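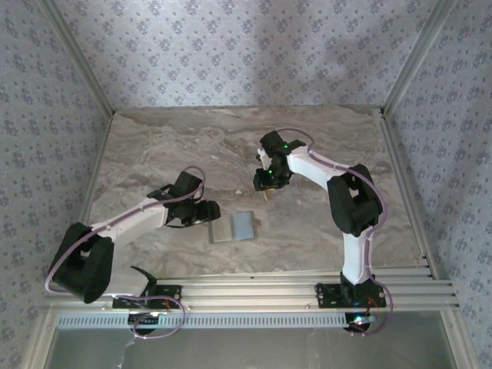

1 min read · 90 words

Skorkel two-arm bench, README

Skorkel is a tabletop rig built in the shared workshop at Dostdale. Two arms with white printed links sit on one aluminium extrusion rail, with papered walls on three sides of the table.

Recordings are stored one folder per session, with both arms in the same log. Sessions run up to 85 minutes. Version 3 changed the joint order, so convert older logs before mixing them.

Known fault: the right gripper drifts after a restart. Re-zero it before recording.

Build: Neema Tanui. Logging: Ingvar Vigfúsdóttir.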